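The Gurkeck 476

I bought the motorcycle on a Wednesday, which my sister says is the day I make all my bad decisions. It was a Gurkeck 476, a model they stopped making in 2000, and it was leaning on the wall of a feed store in Stodau with a sheet of cardboard wired to the handlebars. The cardboard said RUNS. It didn't say how far.

"It's a good bike," the man at the counter told me. "Only 17 owners."

I laughed. He didn't, so I stopped.

Now, I should explain that I already had a perfectly decent bike at home, a newer one with heated grips and a warranty and everything. My sister had picked it out. It started every morning and I felt nothing for it at all. The Gurkeck had a dent in the tank the size of a grapefruit and a seat that had been patched with what looked like two different couches, and I was so in love I forgot to haggle. I paid the man, he gave me a key on a piece of string, and he told me to keep it under 49.

"Forty-nine what?" I said. "Miles an hour?"

"You'll know," he said, and went to help a lady with her chicken feed.

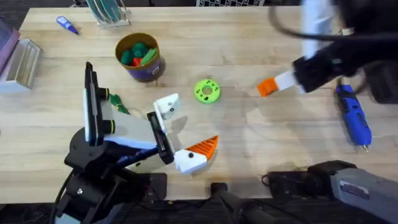 At the table, two arms at work.

So off I went. Home was Hallamthorpe, over the ridge and down the other side, and I figured I'd be there for supper. The first stretch was wonderful! The engine had this lumpy, cheerful beat, like somebody beating a rug in the next yard, and people actually waved. Nobody ever waved at the bike with the heated grips. A kid on a porch saluted me. I saluted back and almost put us both in a ditch (me and the Gurkeck, I mean, the kid was fine).

I watched the needle like it was a pot of milk. Forty-five, fine. Forty-eight, fine. Then we came over the ridge and the road dropped away in front of me, all empty and golden, and I let it run.

At 49 the bike began to sing.

I don't know how else to put it. Somewhere under the tank a thin, high note started up, steady as a kettle, and then a second one slid in beneath it. It was kind of pretty. It was also pretty clearly metal rubbing on metal, so I rolled off the throttle, and the singing quit, and so did everything else. We coasted down that hill without a sound except the chain and the wind. I had time to think about supper.

We came to rest outside a repair shop. I swear that's true. It had a long tin roof and a sign that said SALMINEN CYCLE & SMALL ENGINE, and under the sign was a woman in coveralls eating a peach.

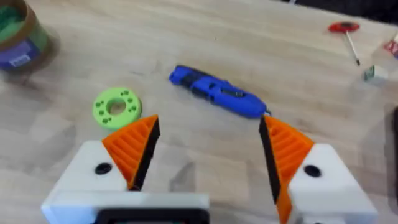 What the woman said

"You took it over 49," she said.

"I took it to 49."

"Same thing." She finished the peach, wiped her hands down her front, and walked a slow circle around the bike. She didn't seem surprised to see it. She put her palm on the dent in the tank, and it fit — her whole hand went into it like it had been measured.

"That was my elbow," she said. "And a mailbox. I was nineteen."

It took me longer than it should have. "You owned it?"

"Third owner. I've had it in here for nearly everybody since. They all come down that hill." She already had the side cover off. "It's the bracket on the heat shield. It shakes loose and lies against the fins, and then you get your music. Your fuel tap closes up with the same shaking. Takes me ten minutes."

"Couldn't you fix it for good?"

She looked at me the way my sister does. "Well, sure," she said. "I could put a lock washer on there."

I sat on an upturned crate and watched her work. The light was getting long, and a truck went by with a dog in the back, and she hummed while she tightened things. It was the same two notes. I don't think she knew she was doing it.
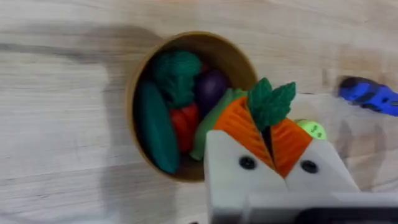
Page 17

When she was finished she held a lock washer out to me on the flat of her hand, a little split ring, nothing to it.

"Up to you," she said. "Takes one more minute. Then it'll go as fast as you like and it won't make a peep."

I asked her what the others had picked. She said that was between her and them, but I noticed the box on the shelf behind her was full, and there was a good deal of dust on the lid.

I put the washer in my shirt pocket. I asked what I owed her, and she said to bring peaches.

I got home well after dark. My sister was on the front steps with her arms folded and my supper on a plate beside her, gone cold. She looked at the dent and at the two kinds of couch.

"How fast does it go?" she said.

"Forty-eight," I told her, and she moved the plate over so I could sit down.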